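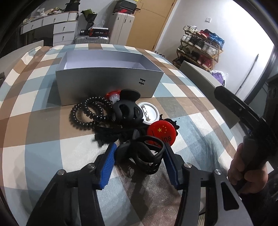 A hand-held gripper over a black buckled strap on a bedspread, with small objects and an open box beyond.

Learning to tidy, one bedroom at a time

A study run by the Plavov Institute and its partner laboratory in Dastavia has asked a plain question about household robots: if a machine is to learn how to put things away, does it learn more from many attempts in one room or from a few attempts in each of many rooms?

The question matters because demonstrations are expensive. Every example from which a robot learns must be performed by a person, checked, and stored in a form that a computer can use. A laboratory can produce such examples at a steady pace on a clean bench with a fixed set of objects. Homes are slower. The light changes, furniture stands where the residents want it, and the things to be picked up are whatever happens to be in the drawer. The Plavov team set out to measure what the slower route is worth.

The tool

The demonstrations were made without a robot in the room. Participants held a gripper by its handle and worked the jaws themselves, while a camera mounted on the tool recorded what lay in front of the fingers. The same style of jaw was later fitted to a robot arm, so that the view recorded by the person and the view available to the machine were close to one another.

This approach has been used by a number of research groups in recent years, and the institute makes no claim to have originated it. Its attraction is practical. A hand-held tool can be carried up a flight of stairs in a rucksack. It needs no mounting, no safety barrier and no engineer in attendance. A person who has never handled one can usually perform a passable grasp within minutes, although the quality of the early recordings varies a good deal.

The fingers carry ridged pads, blue on the tool shown at the head of this article. The pads are a working part that attracts little attention until it fails. In the first month of the project, the team found that worn pads changed the way in which people approached an object. Participants squeezed harder, paused longer and more often tried a second time. Recordings made with worn pads were kept, but they were marked as such, and the pads were afterwards replaced on a fixed schedule.

The task

The task given to participants was deliberately ordinary. They were asked to place a collection of small personal objects on a bed, a table or the floor, to set an open box nearby, and to move the objects into the box one after another. No list of objects was supplied. The only conditions were that nothing should be sharp, breakable or heavier than the tool could comfortably lift.

Leaving the choice to the residents produced a range that no purchasing list would have matched. Hair ties and hair clips appeared frequently, as did bottle caps, lids, badges and straps of every description. Many of these are awkward for a machine. A coiled hair tie yields when it is pressed and may spring away. A flat badge offers almost no edge to hold, and when it rests upon a lid of similar size the two may be lifted together. A hair claw clip can be gripped from several directions, some of which cause it to turn in the fingers.

Straps proved the hardest group of all. A strap has no settled shape. It may lie in a loop, a heap or a line, and a grasp that is sound in one arrangement will fail in the next. Buckles add weight at one point and catch on fabric. Dark straps lying together present a further difficulty, as the boundary between one and another is hard to find in a camera image even for a human viewer.

The surface beneath the objects also had its effect. Laboratory benches are commonly plain, and a model trained on a plain bench may come to rely upon that plainness. Bedding is soft, so that the fingers can press into it, and it is often patterned. Checks and plaids gave particular trouble in the early trials, when the model would now and then close its fingers on a coloured square.

The comparison

In all, 3016 demonstrations were accepted for the study. From these the researchers drew two training sets of equal size. The first came entirely from a single furnished room at the institute, in which trained staff repeated the task with a changing stock of objects. The second came from homes in and near Dastavia, with only a small number of demonstrations taken from any one of them. The same model, with the same settings, was trained on each set in turn.

The two resulting models were then tested on a robot arm in 8 rooms that had contributed nothing to either set. Each model was given 200 attempts. An attempt counted as a success only if a single object was lifted, carried and released inside the box without disturbing the box itself. An attempt in which two objects were lifted together was counted as a failure, even when both arrived safely.

The model trained in homes did better in every one of the test rooms. The gap was narrow for rigid objects such as caps and lids, which both models handled well. It was widest for straps and other soft items, and for any object resting on patterned cloth. The model trained in a single room was quicker in its movements and more regular in its path, but it was also more easily misled. In one test room it repeatedly reached towards a fold in the bedding and ignored the objects beside it.

A second comparison was less expected. When the researchers reduced the home set by half, removing demonstrations evenly from every home, performance fell only slightly. When they removed the same number by leaving out half of the homes altogether, the fall was marked. Within the limits of this study, a new room was worth considerably more than a further hour in a familiar one.

What the background contributes

One part of the work concerned everything in the recordings that was not being picked up. A bedroom contains desks, suitcases, cabinets, shoe racks and bags, and a camera carried on a moving tool will take in a good many of them. Earlier practice at the institute had been to crop the recordings closely, on the view that such material was a distraction.

The team trained one further version of the home model on closely cropped recordings and compared it with the original. The cropped version was the weaker of the two, chiefly in the second half of the task. It grasped objects almost as reliably, but was less sure of the way to the box, and released objects over the rim more often. The researchers suggest that the wider view gives the model a sense of how far the hand has travelled and in which direction, much as a person crossing a room is guided by the furniture without attending to it. They describe this explanation as probable and have not yet tested it directly.

The wider view carries obligations as well. Rooms reveal a great deal about the people who live in them. Participants were shown their recordings before these were transferred, and could withdraw any part without giving a reason. Faces, letters and screens were removed before the recordings reached the training team. Storage was arranged through Gamage, the regional data service, under terms which allow a household to have its material deleted at any later date.

Costs and limits

The home recordings took longer to obtain. Travel, introductions and the checking of consent occupied more of the working day than the demonstrations themselves, and the rate of rejected recordings was higher than in the institute's own room. The most common fault was a hand or sleeve passing before the camera. The next was a demonstration in which the objects were placed so close to the box that they could be pushed in with very little lifting.

The authors are careful about how far the findings may be carried. All the homes lay within one region and many were of similar size. The task involved one box and a single hand. Nothing in the study concerns glassware, food, or objects that must be placed in a particular order. The robot arm used in testing was fixed to a wheeled stand and positioned by staff before each attempt, so that the question of how a machine should find its own way to the bedside was set aside.

There is also the matter of success itself. The measure used in the study treats an object as properly put away once it lies in the box. Residents held other views. Several remarked that a strap dropped in a heap would have to be taken out again and rolled, and that a box filled in this manner was hardly tidy. The next round of work will ask participants to demonstrate arrangement as well as removal, and will record their own judgement of the result.

Next stages

Collection under the new procedure is due to begin in June. It will use a lighter gripper developed with Plalton, a small workshop that has supplied the institute with finger pads since the start of the project. The intention is to reach 100 households, including some outside the region, and to hold the number of demonstrations in each to what can be completed comfortably in an afternoon.

The training recordings will remain with the institute for the present. A smaller set, for which households have given separate permission, is being prepared for use by other laboratories, together with the notes on pad wear and the reasons given for each rejected demonstration.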